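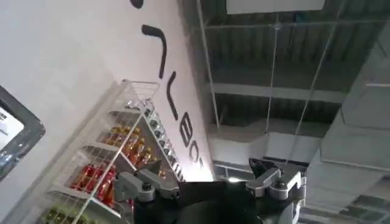
Vokgate planner: frequently asked questions

Maintained by Soledad Esposito. Complaints to Marcus Strickland, who enjoys them.

What does Vokgate do?

It takes a grasp target from the perception node and works out an arm path that doesn't go through the furniture. Most of the time it agrees with you about where the furniture is.

Why does the planner refuse to start?

Check that Skurkik, the perception node, is running first. Vokgate waits 28 seconds for a point cloud and then quits without a word. We've been meaning to give it a word since January.

The log says "1025: no valid goal". Is my arm broken?

No. Your target is out of reach, or you typed it in millimetres. Nabil Nseir would like it known that the config file says metres at the top, in capitals.

Can it cope with wire shelving?
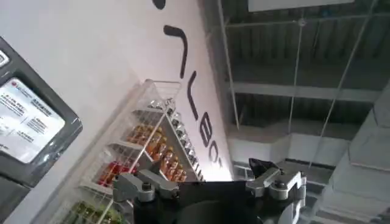
Within reason. Thin rods come and go in a depth image, so the collision map will cheerfully decide there's a hole where there's a rack. Set rack_mode to solid and the whole shelf becomes a box with an open front. You'll lose a bit of reach at the sides and keep your fingertips.

Shiny caps and clear plastic give patchy depth as well. Raise the frame averaging before you start blaming the calibration.

Why is my wrist view tilted?

The wrist is tilted. Skurkik corrects for gravity using the arm's pose, but the raw stream stays raw. Emmett Ridgeway's patch to level the preview made two people queasy and has been shelved.

How many waypoints can I send?

Up to 200 per plan. Someone once sent 3079 and we all learned something about the memory allocator.

Do you support the older Dultero controller?

Grudgingly. Use the legacy branch, turn off velocity smoothing, and keep one hand near the stop button.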